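The Practice Room
A shared workshop in Plallitz is building its robot twice, once in software and once in metal

May 2, 2023

The arm that members of the Plallitz workshop have been putting together since last July has a shoulder, a gripper and a name, Lavimano. It also has a room of its own that exists only on a computer. 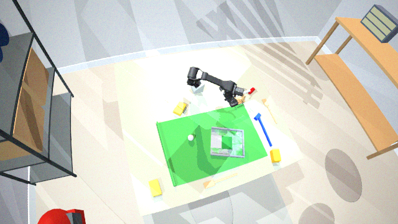 The group meets in the back half of a former print shop and shares 300 square feet of floor with a lathe and two laser cutters. Space for a moving arm was hard to find. The members decided to write the control code against a simulated room first and bolt down the hardware later.

The virtual version has a black arm on a small white base, with a green board on a pale mat and a square gray tray on the board. A white ball and some yellow blocks lie within the same area, along with a few stick-shaped tools. There is furniture too, including a wooden table and a tall shelving unit.

The first job is simple to state. The arm has to pick up the ball and set it in the tray. The group logged 171 trial runs in software before anyone was happy with the approach angle, and the early ones mostly ended with the ball off the board.

Using tools comes next. A stick lets the arm move things it can't grip directly, but it also changes where the far end of the arm is, and the code has to know that. Members are still arguing over how to handle it -- one camp wants fixed measurements for each tool, the other wants the arm to work it out by touch.

The real arm is slower going. Its joints are printed at the workshop, and the motors came from Flavota, a surplus dealer, for $90 apiece. The total so far is roughly $400 over what the group planned. The controller board, a model called the Bellini, has been replaced once after a wiring mistake.

The metal arm now moves at the shoulder and elbow. The gripper is on the bench, waiting for a new set of fingers.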